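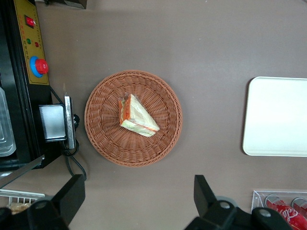
Wrapped sandwich in a round wicker basket, tray alongside.

FOOD SERVICE 200 – COUNTER AND DISPLAY
Unit 19 handout: Setting out a snack counter
Instructor: Tien-fu Liao
Room 2506

Read this before the lab. Bring it with you, along with your completed layout sketch from Unit 18.

1. Baskets and trays

A basket is for food that is already wrapped or boxed. Weave collects crumbs and is slow to clean, so nothing bare goes into it. A half-wrapped sandwich counts as bare on the open side. Add a paper liner or finish the wrap before it goes out to customers.

Place a cut sandwich so the filling faces the customer. People choose by the filling and hardly look at the bread. If the sandwich is a triangle, decide which way the point goes and keep it the same for every one in the basket.

Trays are for serving and for carrying. Keep one tray clear at all times during the lab. If you have to move something to make room for an order, your layout is too full.

Terms you need to know:
Facing – the side of an item the customer sees first.
Front stock – what is on display now.
Back stock – what replaces it.
Clear space – the part of the counter kept open for putting an order together.

2. Layout

Work from the middle out. The order tray goes in the center and the stock goes around it, within reach. Tall things go to the back or the sides. Tiered racks suit bottles, and a small offset between the rows lets the back row show. Stepped stands suit jars and small boxes, provided the labels face out and everything is standing up. Check for items that have tipped over – cups and small jars are the usual ones.

Group by how the item is sold. Bagged snacks and small boxes can share a shallow tray if each kind has its own half. Lidded foil containers stack well in a basket, but keep the stack low enough to lift from with one hand. 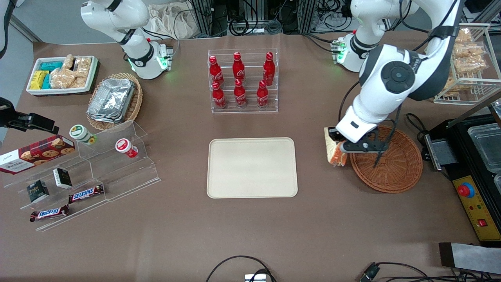
3. Lab task

Work in pairs. You have 20 minutes to set out the counter from your sketch. Then trade places with another pair and fill the three orders on their card using their layout. Write down each time you had to reach over something or move it.

4. Reading and homework

Kuo, chapter on small counters. Skip the part on refrigerated cases until April.
Stulla, the section on wrapping and labels.
Redraw your sketch with the changes from the lab and hand it in at the Birnevau desk by 4 p.m. on the day before the next lab. Put both names on it.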